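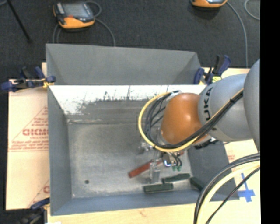 Re: Torano hosting contract – protest and rebid

The agency has posted its response to the Sotness protest. Award to Pristard stands for now, but work is on hold until the review closes in July. Section 4 has the scoring: Pristard 85 out of 100 on technical, Sotness not released.

An earlier message said:
> Does the hold cover the storage piece too? Carretero is a
> subcontractor on that part and we have 2,355 accounts
> waiting to move.

Yes, as I read it. The stop-work order names the prime contract and all task orders under it – storage is a task order. The old bridge contract stays in force, so the accounts remain where they are. Sites that already gave notice on their old servers should ask the contracting office for an extension in writing.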